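Ticket: Left gripper closes late on replay, two-handed tasks only
Product: Zudemo hand-held kit (pair), firmware from the September update
Status: Open, workaround in place
Project: Kobzar

Hi all, opening this as one ticket even though it may turn out to be two problems. Short version: my demonstrations look fine while I'm doing them, and then the robot replays them with the left hand lagging behind the right. Setup is the toy box on the sofa, both grippers, one operator.
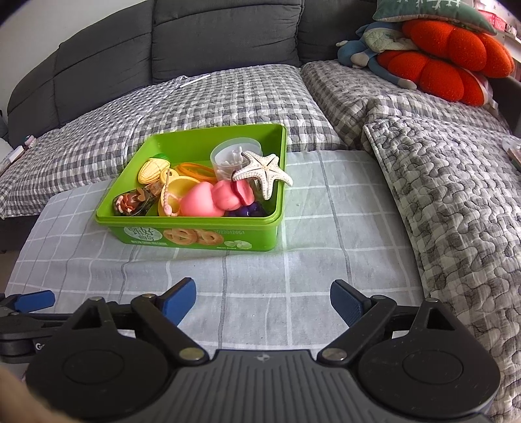
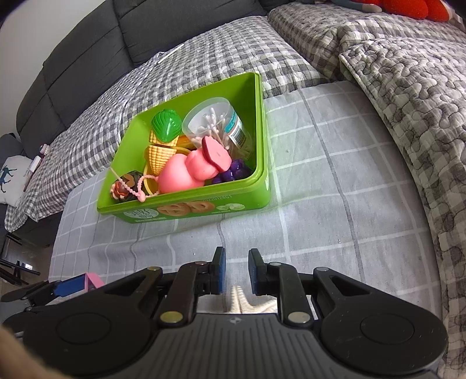

Kyrylo Semeniuk
Demonstration lead, Kobzar

What I'm doing

The task is "pick a toy out of the green box, pass it to the other hand, put it down on the blanket." Right gripper picks, left gripper receives. I do each one by hand with the Zudemo pair, export through Lekton, and replay on our two-arm bench at reduced speed before anything goes near training.

Single-hand picks are great, by the way. The grapes come out cleanly pretty much every time, and even the corn (which I was dreading, it likes to roll) replays nicely. It's the pass where things go wrong. The right arm lets go and the left arm hasn't closed yet, so the toy just drops between them.

What I expected

Left fingers closed on the toy before the right ones open, the way I did it.

What I get

Left fingers close late. Measured on the exported file for episode 976, the left closing starts 230 ms after it should, compared with the video from the same gripper. The right one matches its video as well as I can tell by eye.

Things I tried, in order

1. Recalibrated finger width on both grippers. Fully open, fully closed, hold, save. No change, and the width numbers were good to begin with.

2. Checked the pivots on the left one for slop. Screws are snug, linkage moves freely, pads are seated. Swapped the pads left to right anyway. No change.

3. Blamed the blanket. It has a white grid all over it and I've been burned by repeating patterns before – the tracker thinks it's one square over and your hand jumps sideways in the export. Put a plain sheet over it and did another batch. The path got a little smoother on both hands, but the late close was still there, same amount. So the grid may be a small problem of its own, but it isn't this problem.

4. Took the cotton swab container out of the box. Clear plastic has given me trouble with tracking in the past and I wanted it gone. No change, so it went back in, because I want the robot to see clutter.

5. Recorded the left gripper by itself, right one switched off. The delay is gone! Same gripper, same hand, same toys. This was the first useful thing I learned all afternoon and I should have done it first.

6. Turned the right one back on and started the left one first. Now the RIGHT one closes late. I did this over and over because I didn't believe it.

So it follows start order. Whichever gripper joins second gets the delay on its finger width. Video and hand position are fine on both. Only the width channel slips.

7. Rolled one gripper back to the firmware from before September. Lekton refused to pair a mixed set (fair enough). Rolled both back and the delay went away, but so did the battery fix, and I get maybe half a session before the left one dies. Not something I can live with.

Reply from Rovura support, pasted from email so it's all in one place:

"Thanks for the start-order test, that narrows it down a lot. The second unit should take its clock from the first when it joins. We think the width sensor is keeping its own start time in this release. Can you send the raw logs for one pair recorded each way, and let us know if the offset changes over a long recording?"

Logs sent. As for the second question, I left both running for 40 minutes and did a pass every so often, and the offset at the end was the same as at the start. It's a fixed shift, no creep, which makes me a lot happier.

Workaround for now

Before the first episode, hold both grippers where both cameras can see them and close them together, hard, then open. I do two of these in a row so it's easy to find. In Lekton, open the width tracks, find the double pinch, and slide the late track until its pinch lines up with its own video. Apply to the whole session. Don't restart either gripper in the middle or you have to do it all again (I did, I forgot, I lost a batch).

With the shift applied, I replayed seven passes from the fixed session on the bench and the left arm had hold of the toy before the right let go in all of them. One was a sloppy grip on the beaded string, but that was me – I pinched it badly in the demo and the robot faithfully copied it.

Still open

Rovura to confirm the clock thing and say whether old sessions can be fixed on export. I'd rather not redo everything since the update.

I'd also like a warning in Lekton when two width tracks don't agree with their videos. Should I file that separately?

Leaving this open until there's a firmware build to test. I'm usually at the bench after lunch if anyone wants me to try something on the pair.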